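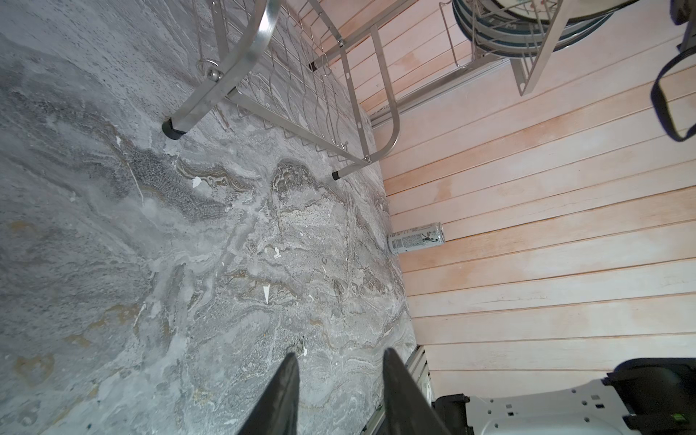 Kapitel 6
Beispiele sammeln

Ein lernendes System kann nur wiedergeben, was in seinen Beispielen steckt. In diesem Kapitel geht es um die Aufnahme solcher Beispiele für einen Greifarm, der in gewöhnlichen Küchen arbeiten soll. Vorausgesetzt werden die Begriffe Episode und Aktion aus dem vorigen Kapitel.

6.1 Der Aufnahmeort

Im Projekt Lanine wurde in Flustau in 36 Küchen aufgenommen, je Küche 80 Episoden. Die Arbeitsflächen wurden vorher nicht leer geräumt. Ein Abtropfgestell aus Edelstahl, aufrecht stehende Teller, eine liegende Getränkedose vor der Holzwand: All das gehört zu den Daten. Eine gemaserte Steinplatte ist für die Bildauswertung schwieriger als eine einfarbige Fläche, glänzende Metallstreben ebenso.

Die Kamera sitzt am Handgelenk und blickt über beide Greiffinger hinweg. Sie erfasst den Raum zwischen den Fingerspitzen, von der übrigen Küche aber nur Ausschnitte. Welche Folgen das für die Wahl der Startpositionen hat, behandelt Abschnitt 6.3.

Eine Episode dauert höchstens 30 Sekunden. Abgebrochene Versuche werden gekennzeichnet und getrennt abgelegt.

Seite drucken | Per E-Mail versenden
© Lehrbuchverlag Gonmont | Kontakt | Nach oben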